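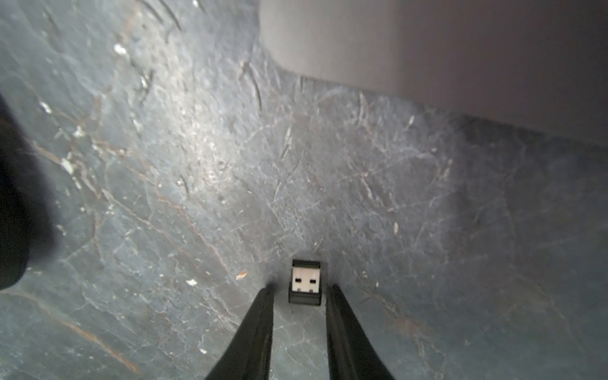 3. What people call the stuff they keep

I went into this part of the study thinking the naming question would be a quick warm-up before we got to the real interview. Wrong! People love talking about what they call the small electronic odds and ends in their homes, and some of them wouldn't stop. Hinata Ogura and I ended up with 3,000 written entries from households in Rurkwood and Heltthorpe, and after we threw out the blank and unreadable ones we had 2,961 to work with.

3.1 Plain names and family names

We sorted every entry into one of two piles. A plain name is one a store clerk would understand, like "mouse" or "charger." A family name only works inside the house ("the clicker," "Dad's brick," "the blinky one"). Plain names took 1,581 entries, a bit over half, and I'd expected far more than that. Higuchi's earlier work on kitchen tools had led me to guess that family names would stick mostly to old or handmade things, but they turned up just as often for store-bought gear (the mouse in Figure 2 is the sort of thing I mean). Shape seemed to matter a lot – anything round or stubby was likely to get an animal name.

Figure 2. Wireless mouse, black, with a white printed logo on the shell.
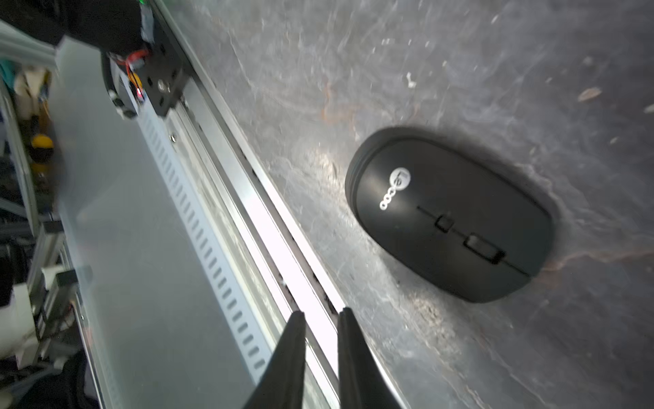
3.2 When there is no name at all

In 45 entries people left the name line empty but filled in everything else, sometimes at great length. We kept these in, and they were my favorites to read. Most were for parts that belong to a hobby, where one person in the house knows the proper term and everyone else just points. Minoru Maruyama, who coded the Heltthorpe half, wanted a third pile for them. I didn't, and we went back and forth on it for most of August before settling on a footnote.

Figure 3. Charging board with yellow XT60 connectors, on a gray marble countertop.
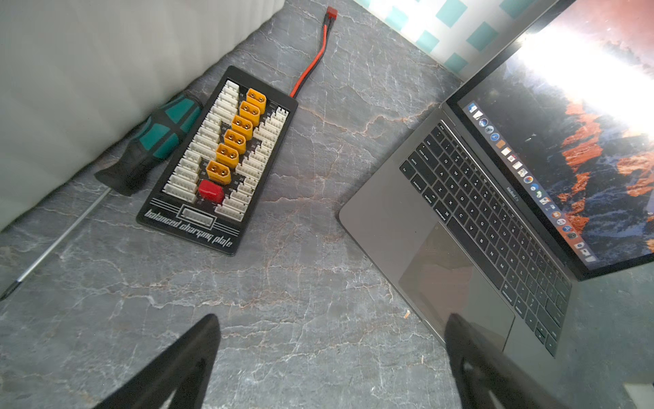 3.3 Who gets to pick the name

Here we only had the follow-up calls to go on, so please read this part loosely. Callers usually credited the youngest talker in the house, even when that child had since grown up and moved out. Two sisters in Rurkwood each claimed the same word, and I've listed it under both.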